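The Tilbridge Wooden Card Organiser

If you play any sort of card game at home, or collect cards, or simply live with somebody who does, you will know how quickly they spread. They start out in a tidy packet and by the end of the month they are in the fruit bowl, under the sofa and tucked into the back of a cookery book. We have been making small wooden things for the desk and table at Tilbridge for a good while now, and this organiser is the one we get the most letters about, nearly all of them from people whose cards had rather got away from them.

It is made to live on the table where you use it. We did try a version with a lid and a catch, and very handsome it was too, but the people who borrowed it kept putting it away in a cupboard and then leaving their cards out on the table as before. So the Tilbridge has stayed open, and you can drop a card in as you walk past with a cup of tea in your other hand.

Who it suits

We had card players in mind to begin with, particularly families with more than one game on the go, and people who sort and swap small printed cards of one kind or another. Since then we have heard from a piano teacher who keeps her note-reading cards in one, and from a gentleman who uses his for seed labels (he did ask whether we minded, and of course we don't!). Our own Ivone Rocha, who drew the first Tilbridge and still checks over the finished ones, has hers next to the telephone for recipe cards, and there's always one lying beside it that she swears she is about to file.

A word about where to put it

You do not need a special desk. A kitchen table is perfectly good, and so is the end of a work table that already has a computer on it, provided you leave a little room in front for sorting. Most of us sort in small piles first and put away afterwards, and the piles need somewhere to sit. If you share the table with a laptop and all its wires, stand the organiser on the side away from the charger, so that the cable isn't forever dragging your cards about. Setting it at a slant is a nice habit too, as it turns the cards towards your hand and saves your wrist on a long evening.

The organiser on a work table, with cards out beside the laptop: 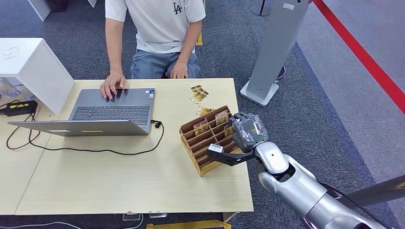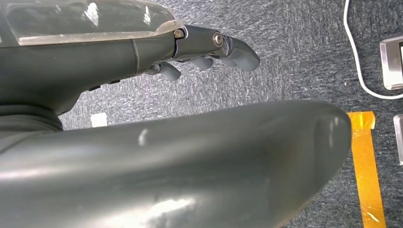 As for filling it, there is no right way, though we do have our opinions. Start with the cards you reach for most and put those nearest you. Leave some slack as you go, as cards packed in tightly get scuffed at the corners when you pull them out, and printed edges are the first thing to show wear. If yours are in sleeves, do try a few before you do the whole collection, because sleeves vary a great deal in thickness and you may want to spread them out more than you expect.

Try not to sort everything in one go. Ten minutes at a time is plenty, and a half-sorted collection is still a good deal easier to live with than an unsorted one.

Finish and care

Each one is sanded by hand and then given three thin coats of oil, with a night's rest between them. Wood being wood, the grain and the shade vary from piece to piece, and yours will deepen slightly over the years, more so if it stands near a sunny window. Dust it with a soft dry cloth. If something sticky gets on it, use a cloth that has been wrung out well, and dry it straight afterwards. Please don't stand it in the sink, and keep it off the top of a radiator, where it will dry out and may begin to creak.

Should it start to look thirsty, a little of our Lodon oil on a rag, wiped on and wiped off again, will bring it round. Leave it overnight before the cards go back in.

Things that go with it

The Britia divider cards are plain on one side and ruled on the other, and come in packets of 10. They take pencil nicely, which we recommend, as everyone changes their mind about categories. There is also the Ñahui felt mat, which sits underneath and is kind to a polished table. Neither is needed and we shan't be offended if you buy the organiser by itself.

Ordering

The item number is 395, and it helps us no end if you quote it when you write or telephone. We have sent out almost 4000 of these and still make them in small batches, so there is sometimes a short wait, with the longest usually in the run-up to Christmas. The next batch is due in April. We will tell you when you order whether yours is on the shelf or still on the bench.

If it arrives with a knock or a rough edge, let us know and we will put it right. Keep the box it came in until you have had a proper look, as it is much the best thing to send it back in.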